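Home > Support > Manuals > Florketti Countertop Scale

4. SETTING UP AND WEIGHING

4.1 Placement

1. Put the scale on a hard, level surface. Do not use it on a cloth, a mat or a folded towel.
2. Turn the two rear feet until the bubble sits inside the ring.
3. Keep the scale away from fans, open windows and the exhaust side of a refrigerator. Moving air causes the last digit to drift.

Note: The front feet are fixed. If the bubble cannot be centered with the rear feet alone, move the scale to another spot.

4.2 First power-on

1. Open the battery door and insert the two cells supplied. Match the marks inside the compartment.
2. Press ON and leave the platform clear until the display shows 0.
3. Hold UNIT for two seconds to change between grams and ounces. The last unit used is kept when the scale turns off.

If the display shows 3155 at start-up, there was weight on the platform during the self-test. Clear the platform and press ON again.

4.3 Weighing single items

Small whole fruit such as plums can be weighed without a bowl. Place each item near the center of the platform and release it fully before taking the reading. Contact with the item adds to or subtracts from the result.
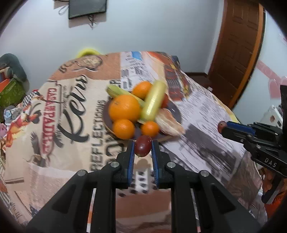
Fig. 4-2. Plum held just above the table surface.

Wait for the steady mark to appear at the left of the display – readings taken before this are not reliable. Lift the item off and check that the display returns to 0. If it does not, press TARE and repeat.

4.4 Weighing with a bowl

1. Place the empty bowl on the platform.
2. Press TARE. The display returns to 0.
3. Add the contents and read the net weight.
4. Remove the bowl. A negative value equal to the bowl weight is normal.

CAUTION: Do not drop items onto the platform. Impact can shift the load cell, and the scale will then need to be recalibrated by a Drorumis service center.

4.5 Auto-off

The scale turns off after 51 seconds without a change in weight. Press any key during this period to keep it on. Auto-off cannot be disabled on battery power.

Related items
Section 5: Cleaning the platform
Section 6: Display messages
Battery replacement
Drorumis service centers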